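Skallville Data Hub
Home Datasets Tools Docs Sign in
Search datasets, tags, owners

# Prindavley Open Day: Garment Handling Recordings

Release 2, 8/1/21. Maintainer: Oliwia Tomaszewski. Recording lead: Vivek Yadav.

## Summary

Recordings made with hand-held gripper tools during the Prindavley open day. Visitors and staff picked up, moved and folded clothes and bed linen at four stations. The set holds 108 episodes. Each episode is one person working on one pile for no more than 30 seconds.

The open day was a demonstration first and a recording session second. Stations were not reset to a fixed layout between visitors, and the order of garments was left to whoever was holding the tool. Anyone who needs controlled starting states should use the Grosholm bench set.

## Contents

- `episodes/` video and gripper opening width, one folder per episode
- `stations.csv` station number, furniture type, operator group (staff or visitor)
- `labels/` start and end of each grasp, garment class
- `calib/` tool calibration, taken before opening and again at close

## Garment classes

Labels were written by Debashish Kumarasinghe and checked by Beathag Guthrie. Four classes are used: top, trousers, flat linen, other. Jackets and shirts are both labeled "top" because the two could not be told apart reliably once folded.
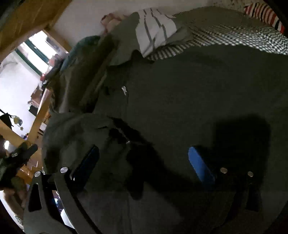
Grasp start is the hardest label in the set. The rule is first fabric movement caused by a finger, and it fails when the tool is pressed down into the pile before closing. Dark garments make this worse. With olive-green cloth bunched between the black finger and the blue pad, the tool's own shadow lies across the fabric and hides small movements. In such cases the labelers used the opening width signal and set `start_source` to `width`. Zipper pulls are not labeled separately, even where they sit close to the fingers.

## Known issues

- Station 4 has no opening width for its first two episodes. The logger was started late.
- Patterned linen under a garment is sometimes included in the garment mask. Fixes are accepted as pull requests.
- Operator group is missing where a staff member took the tool over from a visitor partway through.
- The Rutherford loader reads the `other` class as empty. Use the loader in `tools/` until this is patched.

## Splits

No official split is given. Split by station. A random split puts the same bedding in both train and test.

## Changes since release 1

Calibration files from closing time added. Class names changed to lowercase. Audio removed at the request of Đạt Ung, who ran the visitor desk and handled consent forms.

Contact | Terms | © Skallville Data Hub | Back to top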